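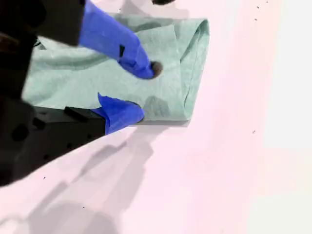

Lachlan Laing writes that his shirts are flat when they go into his backpack and full of creases when they come out, and he asks where the creases come from if nothing heavy was on top.

Creases come from inside the cloth. To see how, you have to start with something much smaller than a shirt.

Cloth is made of yarn, and yarn is made of fibers. A fiber is a very thin hair. Some fibers grow on plants, such as cotton and flax. Some grow on animals, such as wool. Others, such as polyester, are made in factories. Many fibers are twisted together to make one yarn, and the yarns are woven or knitted to make the cloth.

Each fiber is built from long chains called molecules. In cotton, the chains lie next to each other and hold on with weak links. When you bend the cloth, some links let go. The chains slide a little, and new links form in the bent position. Now the fiber is "set" that way, and you have a crease.

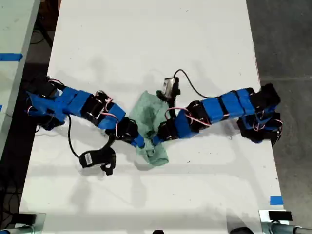
Not every bend turns into a crease. A bend can be wide and round, or it can be narrow and sharp. Wide bends mostly spring back when you shake the cloth. Sharp ones squeeze the fibers hard on the inside of the bend and stretch them on the outside. A crumpled cloth like the pale green one on the white table has bends running in different directions, so smoothing it one way may not flatten all of them.

Water makes creasing easier. It gets between the chains in cotton and loosens the links. If the cloth dries while it is bunched up, the links form again in the bunched shape. A shirt left in the washer overnight is a good example.

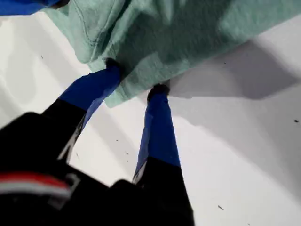 HOW AN IRON WORKS

An iron uses the same three things that make creases: heat, water and pressure. Heat makes the chains move more. Steam loosens the links. The weight of the iron holds the cloth flat while it cools and dries, and the links form again with the cloth flat.

Irons get very hot. Ask an adult before you use one.

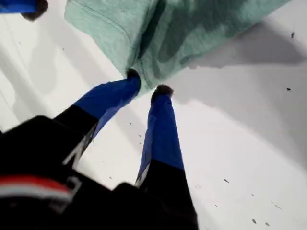 Different fibers behave in different ways. Linen creases quickly. Wool fibers have a natural crimp, like a tiny spring, so a wool sweater can often be hung up and left to straighten itself. Polyester takes in very little water and usually stays smooth in the wash, but a hot dryer that is packed too full can still crease it.

WORDS TO KNOW

Crimp: small waves along a fiber
Fiber: a very thin hair used to make yarn
Molecule: a tiny group of atoms joined together
Yarn: fibers twisted into a long strand

Page updated October 11, 2023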